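For my media law project I picked streaming boxes, the cheap kind that come loaded with pirate apps! I wanted to know what happens to the people who sell them (the viewers hardly ever come up). My main case was Drarine, a small shop that got sued in May over 136 boxes. 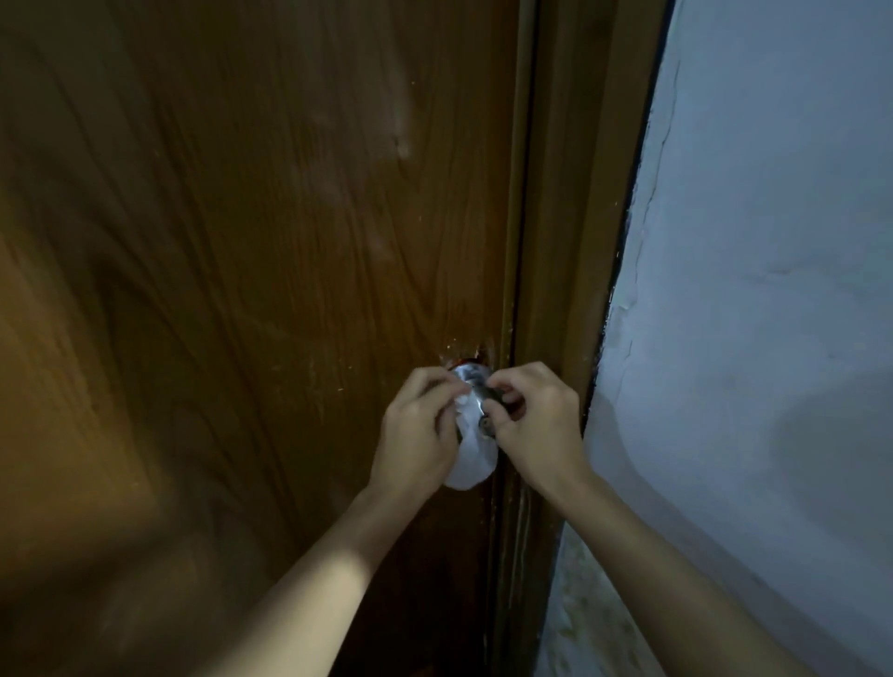

Hands at a door knob.

I read the court papers first, which took me five evenings, and then the forum threads from buyers. They were mostly mad about losing their channels, and only a few asked if they'd get in trouble too. 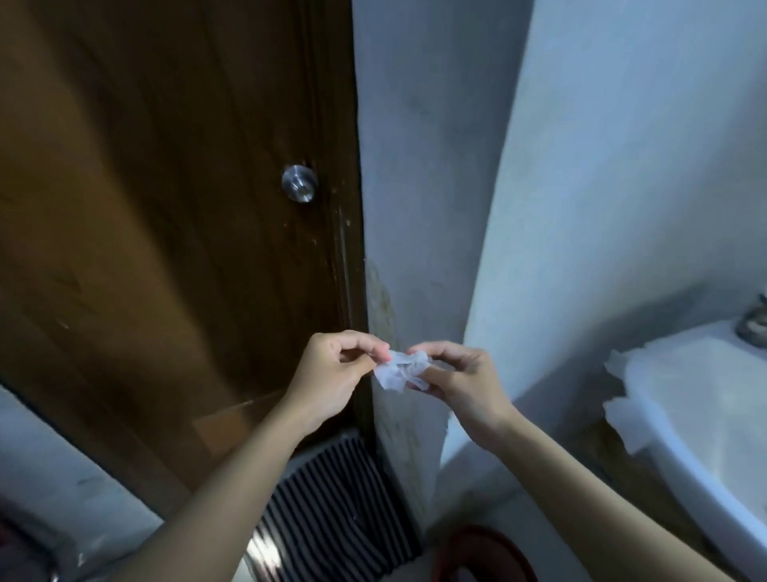 Two hands holding a crumpled white tissue in front of a brown door.

My favorite part was the settlement. Drarine had to hand over its domain and stop selling, but the apps themselves kept running from somewhere else. I still need to read the last eight filings before I write up the part on resellers.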